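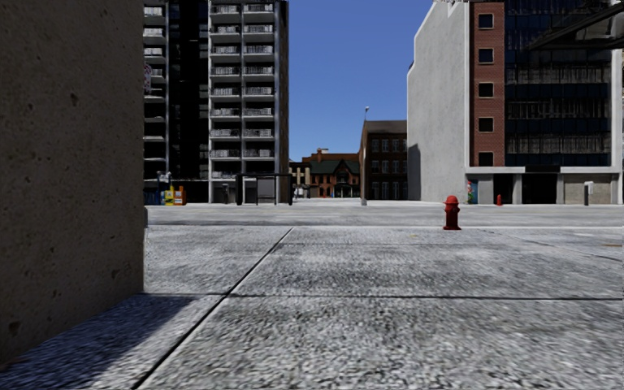
Joint Spacing and Surface Wear in Concrete Sidewalks
Yolandi Hlongwane
Pavement Materials, term project report
2 November 2018

1. Background

Plain concrete shrinks as it cures and moves with temperature afterward. If the slab is long and has no weak plane, it cracks wherever the tensile stress first exceeds the strength of the material. Joints are placed so that this crack forms in a straight line at a known position. Contraction joints are cut or tooled into the upper part of the slab. Expansion joints go through the full depth and are filled with a compressible strip, usually where the sidewalk meets a building, a curb or a fixed object.

The project compared two mixes in a small laboratory program and related the results to the joint spacing used on ordinary city sidewalks. The mixes are called Lasus and Eler, after the names on the batch sheets. Lasus has the higher water content. Eler has a lower water content and a coarser aggregate.

2. Method

We cast 10 prisms, half from each mix, and left them in the curing room under wet burlap. Length change was read with a dial comparator at fixed intervals until February. Two prisms, one per mix, were kept sealed in plastic as controls. Surface wear was tested on separate plates with the rotating cutter in the basement lab.

One Lasus prism was dropped during demolding and lost a corner. It was kept in the series – the gauge studs were not affected – but it is marked in the data table.

3. Results

Shrinkage was larger in Lasus at every reading, and the difference between the mixes grew over the first weeks before leveling off. The sealed controls changed very little. In the wear test the Eler plates lost less mass, although the exposed aggregate left a rougher texture.

The curing room was over 8 degrees too warm for one weekend after a thermostat fault. Both mixes were exposed equally, so the comparison stands, but the absolute values should be used with care.

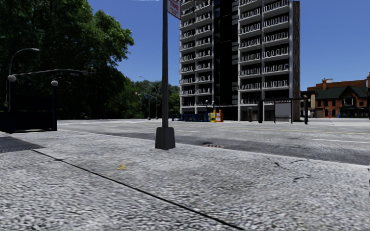
4. Discussion

Spacing for sidewalk joints is often set close to the slab width, which gives nearly square panels. Long, narrow panels tend to crack across the middle. For a mix like Lasus the spacing should be kept at the short end of the usual range. Eler would allow somewhat longer panels, provided the base is even and drains well.

Poles, grates and utility covers complicate the layout. Each opening creates a corner where stress collects, and a joint should be led to that corner where possible. The Szewczyk layout method from the course notes handles single openings but gives no rule for two openings in the same panel.

5. Further work

Freeze-thaw testing was planned and not carried out. The Lomo chamber was booked for the whole term. The remaining plates are stored on the lower shelf in the materials lab, labeled by mix and casting date.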